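Posted in: Days Out, Food & Drink

A morning at the Havia roastery, Jernen

I have wanted to get inside Havia for years. Everybody in our house drinks their coffee (well, everybody old enough), and whenever we drive through Jernen with the windows down there is a point just after the railroad bridge where the smell gets into the car and stays there until the next town. So when the little card on their counter said they were opening the back of the building for a February morning, I put my name down before I had even paid for my beans.

Doors opened at nine. We took my brother-in-law's old Saab, which has seats so warm in winter that I nearly didn't want to get out, and parked behind the feed store with a lot of other people who had the same idea. Bring boots if you go. The yard had been plowed but the path up to the side door had not, and there was a good deal of hopping about.

Green coffee first

You start in the storeroom, and I was surprised by how much I liked it. I expected it to smell like coffee and it doesn't at all. It smells like hay and dry peas, a bit like my grandfather's barn. The sacks are stacked on pallets right up to the light fittings, with the farm or the washing station printed on each one, and I could have stood there all day reading them like the spines in a library.

Kedir Negussie took our group around. He buys the green coffee and he is a wonderful talker. He slit open a sack from a washed lot and passed a handful back through the line, and then did the same with a natural, where the fruit has been left to dry on the seed. The washed beans were a clean gray-green. The naturals were yellower, with scraps of papery skin still on them, and they smelled faintly of raisins. I had read about this and never really believed it!

He told us he grew up picking coffee off the trees behind his aunt's house and that they mostly drank the worst of it themselves, with salt. A woman near me asked if he still takes salt. He does, sometimes, at home, when it's cold out.

The roaster

Everyone wants to see the roaster, of course, and it deserves it. It's a drum machine with a big round cooling pan on the front, and it is LOUD. We were given foam earplugs and I was glad of mine. Fuad Tesfamariam has been roasting here for seven years and he works with one hand on the little sampling scoop the whole time, pulling it out, sniffing, holding it to the lamp, sliding it back in.

He let us listen for first crack. You have to lean in a bit. It sounds like somebody snapping dry twigs in another room, just one or two to begin with and then a whole rush of them, and the smell changes in the same few seconds from toast to something much sweeter. The batch he was doing was the Andine, their house blend and the one we buy, so I was more excited than was strictly dignified. When he opened the door and it all came pouring out into the pan, with the arms sweeping it around and the smoke going up the hood, people clapped.

Four minutes in the pan and it's cool enough to hold. He gave us each a bean to bite. It tasted of almost nothing at first and then of burnt sugar for the next half hour. Fuad says you shouldn't drink it that day in any case, because fresh coffee is full of gas and needs a rest, and he thinks the Andine is at its best after a week or so in the bag. I have been grinding ours the minute we get home for as long as I can remember. I am now trying to be patient. It is going badly.

Cupping

After that we went upstairs for the tasting, which they call cupping. Bowls all along a counter, coarse grounds in the bottom, hot water straight on top, and then you wait, break the crust with the back of a spoon and get your nose right down into it. I got grounds on mine. So did the man opposite, and we had a nice chat about it.

Then you slurp. You really are supposed to make a noise, and the children in the group (they had hot chocolate but were allowed a spoon) were thrilled. I was hopeless at naming anything. Kedir would say apricot, and then I could taste apricot, but before he said it I would have told you "coffee, the nice one." The Kenyan at the far end was my favorite by a mile, sharp like black currants, and my brother-in-law couldn't stand it. He went back twice to the darkest roast on the counter and wouldn't hear a word against it.

We had a wander through the other rooms on the way back down, past the long white table with the bright blue tray on it, and came out by the shop. I'd have gone around the whole lot again if there had been room in the next group.
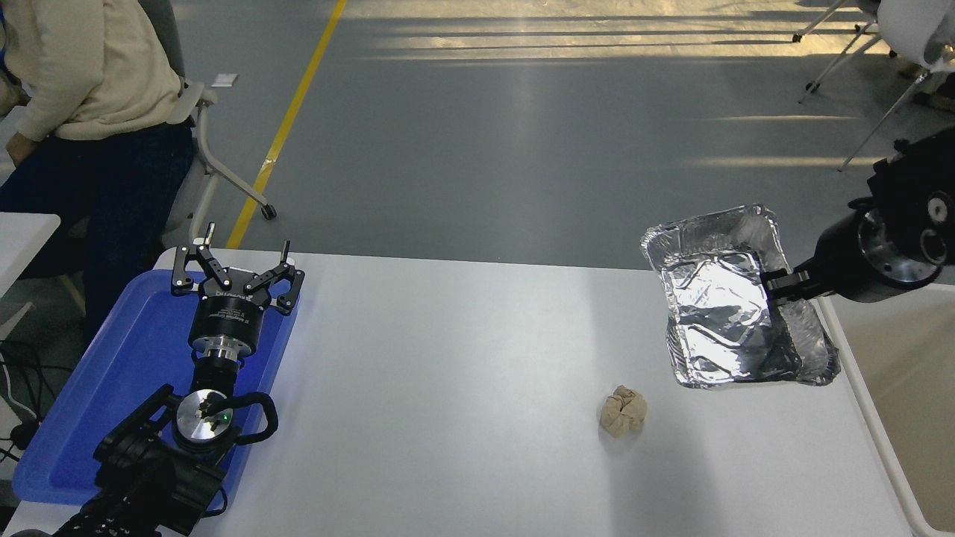 If you want to go

They are planning another open morning once the snow is gone. Ask at the counter for a card. It's free, and the tour takes an hour and a half with the cupping, more if your group asks as many questions as ours did. The stairs are steep and there is no elevator, but they will bring a couple of bowls down to the shop for anyone who would like to stay on the ground floor.

The number 42 bus stops by the railroad bridge if you'd sooner not drive. The shop does cardamom buns on open mornings and they had sold out by eleven, so get yours on the way in. I bought two bags of the Kenyan and one of the Andine, with the roast date on the back in Fuad's handwriting.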